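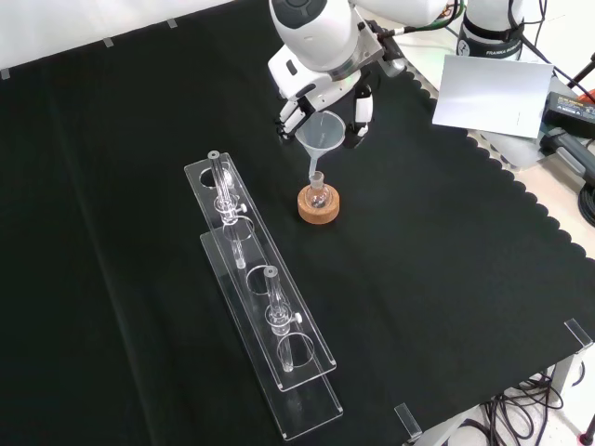

Hourani workshop, 2021-06-19

Funnel into flask with the arm. Quick write-up before I forget it all. Naveed Jatoi did the gripper wiring, I did the table, blame accordingly.

You need: arm, cork ring, small round-bottom flask, plastic funnel, tube rack, black cloth. Cloth matters, ours cost 30 quid and cut the glare no end.

Step 1. Lay out. Rack at the back, cork ring in front, flask upright in the ring. Don't move anything after this!! Teach the points with the funnel away from the flask first.

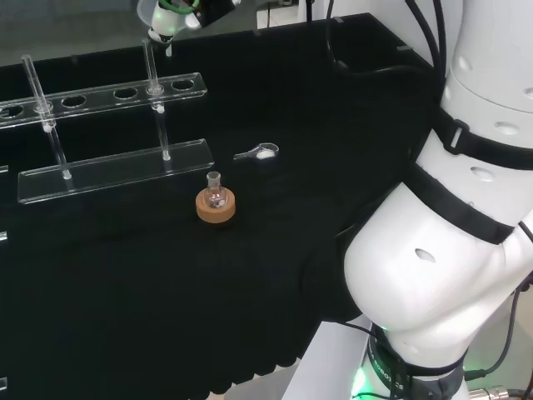 Flask in its cork ring, scoop of powder off to the side.

Step 2. Approach point. Go in from straight above, 86 mm clear of the neck. Save it as a seperate point, you will want it again.

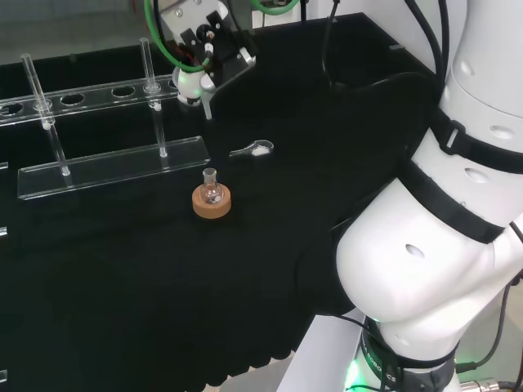

Gripper over the bench, rack on the left.

Step 3. Cables. Check nothing snags at full reach, run the whole path at low speed with a hand on the stop.

Step 4. Funnel. Grip, lift, over the neck, down slow. If the stem catches, back up to the approach point and nudge the x by hand. Took me 575 lines of log to spot a wrong sign.
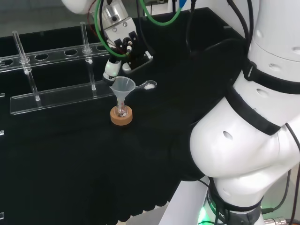

Funnel in the neck, powder next to it.

Step 5. Save teh program under a new name. Powder tipping is next, Maysoun Qaisi has the notes for that.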